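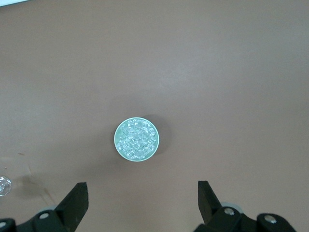 Li-hua Peng escreveu a dizer que gelo a mais estraga qualquer bebida, que o copo fica aguado antes de chegar a meio e que devíamos parar de o encher até à borda. Recebemos mais três mensagens no mesmo tom, portanto vamos ao assunto.

Discordamos. Copo cheio de gelo derrete mais devagar do que copo com dois cubos perdidos a boiar. Experimentem em casa, mesma bebida, mesmo copo, 15 minutos na mesa. O de dois cubos perde sempre, pelo menos na nossa cozinha.

Agora, o gelo em si. Notas soltas, que o fecho é hoje às 18h:

Água. Da torneira serve. Fervida fica um bocadinho mais clara, mas não vale a trabalheira para uma limonada de terça categoria.

Cheiros. O gelo apanha tudo o que anda no congelador. Peixe, alho, aquela sopa de março. Tirar os cubos da cuvete assim que estejam duros e guardar em saco bem fechado. Ao fim de um mês, fora (ou para regar os vasos, depois de derretido).

Copo. Se houver lugar, dez minutos no frigorífico antes. Copo quente come logo metade do gelo.

Ordem. Gelo primeiro, até cima, bebida depois e devagar, pela beira. Ao contrário salpica tudo e lá vai o pano.

Quantidade. Para o lanche de julho do ano passado comprámos de menos e às cinco da tarde já andava gente a pedir cubos no café do lado. Este ano vão 500 g por pessoa, contando com o que é para as geleiras. Sobra? Óptimo, sobra.

Limonada da Zundlow, que nos pedem todos os anos: sumo de 4 limões, 1 litro de água, 3 colheres de açúcar, folhas de hortelã esmagadas só com a mão. Deixar no frio uma hora. Provar antes de por mais açúcar, os limões deste ano vieram doces. Servir sobre gelo inteiro, nunca picado, que o picado desaparece num instante.

Quem tiver cuvetes a mais em casa, daquelas de silicone sobretudo, que as traga até ao fim do mês. Pôr nome por baixo, a caneta de feltro. No ano passado ficaram cá sete sem dono e continuam na prateleira de cima, ao lado dos jarros. Se alguma for vossa, venham buscar.

Li-hua, o teu copo vai com dois cubos. Prometdo.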